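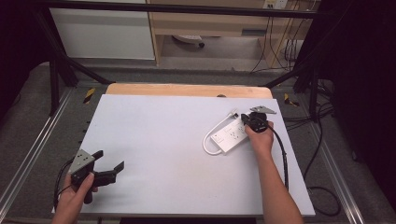
Fig. 1. White power strip on the work board, cord to the left, small white plug near the top end.

Plugging In: How People Handle a Power Strip on a Flat Board
Project report, Craddock group, second draft

1. What we wanted to know

Power strips. Everyone has one, usually behind a desk, usually full of dust. Our question was pretty small: does the angle the strip lies at change how long it takes to get a plug in? And does the cord get in the way. Started in September, wrote most of this in the last week, so sorry for the formatting.

We picked the topic after the lab cleanup at Butitz, where half the desk sockets ended up with extension strips lying loose on the desktop. People kept chasing them around with one hand and pushing the plug with the other.

2. Setup

White rectangular board as the tabletop, laid across the work frame. One strip at a time on the board, nothing taped down. We did try tape first but that kills the whole point, a strip at home isn't taped.

The strip was never connected to the wall during trials. Checked before every round. This was a condition from the Hosach safety sheet and we kept to it.

Three positions: straight across, straight up and down, diagonal. Fig. 1 is the diagonal one. For diagonal we marked the angle with a paper template, then took the template away. Cord always left in whatever curve it fell into, unless it lay over the sockets, then moved it off.

Switch was left alone. Only plug in, plug out.

3. Procedure

Strip goes down in position. Plug goes next to it, on the board. Start the timer when the hand leaves the start mark, stop when the plug is fully seated. Pull it out again, separate time for that. Then next position.

133 trials total. 13 thrown out, mostly timer started late, a couple where the strip slid off the template angle before anybody touched the plug. That leaves 120.

Order of positions was shuffled. Should have been shuffled better, see section 5.

4. Results

Straight up and down was easiest. Straight across close behind. Diagonal slowest on plugging in, and the one where the strip moved most. Of the good trials, 59 had the strip shift far enough that the second hand had to hold it down. More than half of those were diagonal.

Pulling out was different. Position hardly mattered, what mattered was whether the strip was being held. Not held, it just comes along with the plug. We wrote "follows" in the log for this.

Cord: expected it to be a big problem, wasn't really. A stiff cord pushes back though. When the strip gets turned the cord wants to turn it back again, and on a smooth board there is not much to stop it. Seen most with the cord still bent from its packaging.

The socket direction turned out to matter more than we planned for. On a diagonal strip the plug has to be turned to match, and people turn it too little the first time, then wiggle. The wiggle is what moves the strip. So part of the "angle effect" is maybe a wiggle effect. Can't separate them with this data.

5. Problems

Diagonal trials came late in the session too often, so tiredness is mixed in.

Only one board surface. A rougher top would probably give other numbers, Pivberg boards have a matte side we could of used.

Lenght of the cord was not measured. Forgot.

The log file stops saving past 2000 lines and we lost the comments from the last round, times are fine.

6. Next

Same thing on a rough surface. A heavier strip. Rubber feet vs no feet. Also plugs with a bigger body, since those cover the neighbor socket and that was the first complaint we got when we asked around.

Raw times are in the shared folder, sheet 2, diagonal is column D.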